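May 2021

Went to the open day at Trekov. It is a 14 minute walk from the bus stop and uphill the whole way, so I was warm by the time I signed in. They gave me a sticker with my name spelled wrong and a bottle of water. Masks on inside, and they only let in small groups.

Our group was taken to the simulation room first. I had hoped for the workshop, but that came later. Wichai Nilsuwan showed us around. He talks quietly and I missed some of it because of the fans. What I got is that they practice household jobs on the computer before anything is tried with a real arm. The rooms are all made up. He can change the walls and the floor and start the same job again in a different bathroom. They ran 800 of these overnight, he said, and somebody has to look through the failures in the morning. That would be a dull job, but he seemed to like it.

The one he put up on the big screen was a bathroom job, with small things on top of a toilet tank.
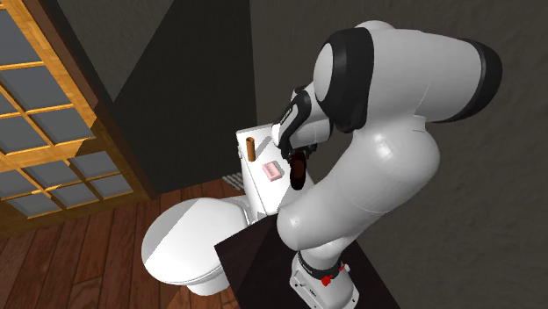 Bathroom job in the simulator, arm holding the brown item over the tank.

I asked what the brown thing was and he was already answering someone else. Could be soap. I liked the paper-style screen on the left more than the arm, to tell the truth. A man behind me wanted to know why anyone would need this, and Wichai talked about people who can't bend or reach well. I thought of Aunt Vieira and her bathroom shelf.

After that we had 5 minutes in the workshop, which was too short. There was a real arm there but it was switched off. I asked about the noise when it moves and was told it is quieter than a dishwasher.

Coffee was in the hallway. I took a leaflet about the evening course in Tikbridge. It starts in August and runs seven weeks. I have not decided. The bus home was late and I read the leaflet twice. Need to call the dentist tomorrow.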